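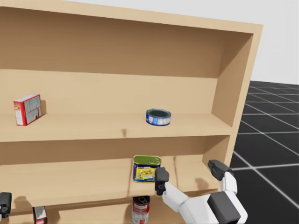
An empty stretch of shelf, upper compartment.

February 28, 2023

The Plarham town budget passed last week, and my property tax bill is going up $141 for the year. I went to the meeting, I read the packet, and I said I would write up what I learned for the people on my street who asked.

The short version is that the town is spending more on roads and on health insurance for its employees, and it has used up most of the one-time federal money that held the rate down for the past two years. The library and the recreation department are getting less. Everything else is close to flat.

The longer version starts with the packet, which is 89 pages and was posted three days before the vote. Most of it is tables. If you only want to read one part, read the revenue summary near the front, and then skip to the transfers at the back. The transfers show where money moves from one fund to another, and that is where the federal money was sitting. Last year a large transfer went into the general fund. This year there is a small one, and next year's column is blank.

I don't think anyone hid this. The finance director, Sebastian Preda, said it plainly last August, when the council was talking about whether to give everyone a rate cut. He told them one-time money should go to one-time things. They cut the rate anyway, by a small amount, in an election year. My bill dropped that year and I didn't complain, so I have to own some of that.

The average home in town will now pay $2,736. Mine is a little under that. For comparison, Greltaddale next door charges a lower rate but bills separately for trash, and by the time you add the trash fee the two towns come out nearly even. People bring up Greltaddale at every meeting and almost always leave out the trash fee.

The road money is the part I agree with most. The town has put off repaving the east side for as long as I have lived here. The plan is to start with Bajpai Avenue from the school to the county line, then work back toward the center as the weather allows. I drive Bajpai twice a day and I have replaced one tire because of it.

The library cut is the part I don't agree with. It will close at five on weeknights, down from eight, which means anyone with a regular job can't get there except on the weekend. The savings are small next to the size of the budget. A councilwoman asked whether evening hours could be kept for two nights a week, and the answer was that there had not been time to price it. She voted for the budget anyway. I would like to see her bring it back in the spring.

There was also a long discussion of Promeo, the new online system for permits and bill payment. It is supposed to save staff time. So far it has mostly moved the waiting from the counter to the computer. I tried to use it to pay my water bill and got logged out twice, then mailed a check.

Turnout at the hearing was low. The sign-in sheet had 14 names when I got to it, and the town had received 229 written comments, most of them about the library. Those comments are in a separate file on the town site, under the clerk's page and not under the budget page. I read maybe a third of them.

Bills go out in the spring. If yours looks wrong, check the assessed value first, then call the assessor's office before you call the tax collector. The collector only handles payments and will send you back to the assessor. The form for the senior discount has changed too, and last year's version won't be accepted.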